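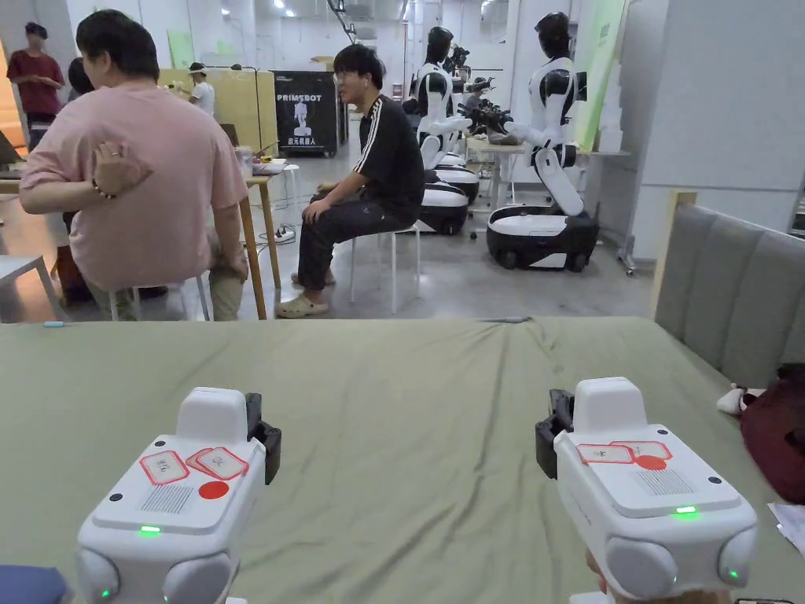 By Wekesa Nzioka, Wivden technical publications
Applies to Skoltholm survey drone, firmware 3 and later. Last revised in April.

4. Preparing for the first flight

Read this section before you fit the propellers. If you bought the Belay tether kit, also read section 6, as some of the limits given in this section change when the tether is attached.

4.1 Charging and fitting the battery

1. Place the battery in the charging dock with the contacts facing down. The dock beeps once.
2. Leave it until all the bars on the dock are lit. A new battery ships partly charged and must be filled before its first use.
3. Slide the battery into the rear bay until both latches click.
4. Pull on the battery by its strap. It should not move.

Caution: Do not charge a battery that is swollen, dented or still hot from flight. Do not leave a charging battery on a bed, a couch or a car seat.

Note: If the dock does not beep, wipe the contacts with a dry cloth and try again.

4.2 Fitting the propellers

1. Switch the aircraft off.
2. Match the ring on each propeller to the ring on its motor. Gray goes to gray, black goes to black.
3. Press down and turn in the direction of the arrow until the propeller locks.
4. Spin each one by hand. Replace any propeller that scrapes, wobbles or has a nick in the leading edge.

4.3 Pairing the controller

1. Turn on the controller first, then the aircraft.
2. Open the Pinus app and choose Add Aircraft.
3. Type in the code printed inside the battery bay.
4. Wait for the steady tone. If pairing fails, turn both units off, move away from other radio equipment and start again at step 1.

4.4 Setting the limits

The aircraft leaves the factory with a maximum distance of 466 feet from the takeoff point. You can raise it to 1,000 feet in the app under Limits, Distance. The height limit is set separately and must stay within the rules where you fly.

Caution: The return height must be greater than the tallest tree, mast or building between you and the aircraft. On the way home it flies a straight line and does not steer around obstacles.

4.5 Compass check

Do this the first time you fly and whenever you have moved to a new area.

1. Stand in the open, away from vehicles, fences and reinforced concrete.
2. Put your keys and phone out of reach.
3. Choose Compass in the app and turn the aircraft one full circle, held level.
4. Point the nose at the ground and turn it through a second circle.
5. Set it down and wait for the home point message before takeoff.

Note: The flight log holds 600 minutes. When it is full, the oldest entries are overwritten. To keep them, export the log from the app to a memory card as described in section 9.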